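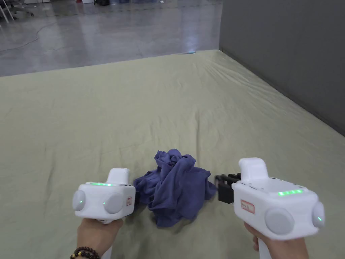
## 9/13/26 -- Shrinkage and color loss, Skavska jersey

Picked up where the August notes stop. The Skavska roll is the single knit, the lighter of the two we bought. Touran Shojaei cut the squares before lunch, I marked them and ran the machine.

Method same as last time:

- squares cut with the grain, benchmarks inked 250 mm apart both ways
- warm wash, normal spin, the plain powder
- line dry flat, no tumbling
- let sit overnight before measuring

Lot number is 2556. The old sheet has it with the last two digits swapped, so anything filed under the wrong number should be moved over. I fixed the binder but not the label on the shelf.

Lengthwise shrinkage is worse than the Irska roll. Widthwise it hardly moves. Edges curl toward the face after washing and it is a pain to get the ruler down on them -- I ended up pinning the corners to the foam board, and that gave steadier readings than holding them by hand. Should redo the first 2 squares the same way, they were measured unpinned.

Fabric weight before washing: 195 g per square meter, cut with the round cutter. After-wash weight not done yet. The balance was drifting and I didn't trust it.

Color: rub test dry is fine. Wet rub leaves a mark on the white cotton, more than I'd like for anything sold as a dark shade. Kamran Sadeghi thinks the mill skipped the last rinse. Could be. He is going to ask Fliltbridge whether they have the dye sheet for this lot.

Spirality is there too. Side seams on the sewn tube swung forward after one wash. Didn't measure the angle, only marked where the seam landed at the hem.

To do:

- weigh washed squares once the balance is leveled
- repeat wet rub after a cold soak
- order more white rub cloth, the Policarpio box is nearly out
- new pen for benchmarks, the blue one fades

Left the sewn tube on the rack for a second wash. Don't press it.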